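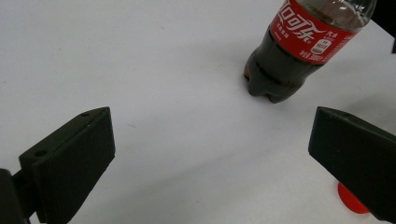

Drunville Athletic

Drunville Athletic is the soccer club I've been writing up for this wiki, on and off, for longer than I'd like to admit. They play in the second tier of their regional league, they wear green and white halves, and if you've heard of them at all it's probably because of the loan business (more on that further down). I've tried to keep this page fair, but I do have a season ticket, so read it with that in mind!

Name and colors

The club started out as a works team for the Doolan rope factory, and for its early years it was just called Doolan's. When the factory stopped paying for the uniforms, the players took the name of the town instead. Older fans still shout "Come on, Doolan" from the covered side, and visiting supporters always look around to see which player that is. The green came from the factory's delivery carts. I've read in an old matchday program that the white was only added when they ran short of green cloth, but I've never found a second source for that, so treat it as a nice story.

Ground

Home games are at Brovulitz Road, which has 855 seats, all of them on one side. The other three sides are standing only, and the far end is a grass bank that turns to mud by November. I love it there, but wear boots. The field slopes toward the bank, and the home captain nearly always chooses to kick uphill first if he wins the toss, so that the team is coming downhill when everybody's legs are gone.

The floodlights went up late compared with other clubs in the league. Before that, winter games kicked off at 1 p.m. and a long injury stoppage could mean finishing in something close to darkness. There's at least one derby where the two teams' newspapers disagree about who scored the last goal, and I can well believe neither reporter saw it.

Transfers and the Ulance loans

OK, the loans. Drunville have an arrangement with Ulance, a bigger club two divisions up, under which young Ulance players come down for half a season at a time to get some real minutes. It's a loose sort of deal. Ulance keep paying the wages, Drunville put the players up in town, and either side can end a loan in January.

It worked quietly enough until the season when Ulance recalled both of their center-backs in the same January window, with Drunville sitting in second place. The replacement was a left winger who had played in the middle of defense a handful of times as a schoolboy. Drunville picked up two wins from their remaining 13 games and finished in mid-table, and there was a lot of grumbling in the local paper about whether a club should hang its whole back line on somebody else's teenagers. (I wrote one of those letters. I stand by most of it.)

The deal was redrawn the following summer. Drunville can now have only one loaned defender in the team at a time, and Ulance have to give notice before the window opens. Some fans wanted it scrapped altogether, and you'll still hear that argument in the line for tea, but the loans bring in better players than the club could ever sign outright.

Style of play

For most of its history Drunville has been a long-ball team, partly down to the slope and partly down to the mud. Recent coaches have tried to play out from the back, with three central defenders and the wide players pushed high. It looks lovely in August. By midwinter the goalkeeper is usually kicking it long again and the crowd is happier for it.

Rivalries

The main rival is Brovulitz Town, the club from the place the road is named after. The two grounds are close enough that plenty of people walk to the away game, and the match is known locally as the Road Game. There's no trophy for it. A bakery used to give the winning team a tray of meat pies, and the custom has been revived once or twice, although not in the years I've been going.

To do on this page

I still need a proper list of past managers and a season-by-season table. If anybody has old programs from the factory days, please leave a note on the talk page and I'll work them in.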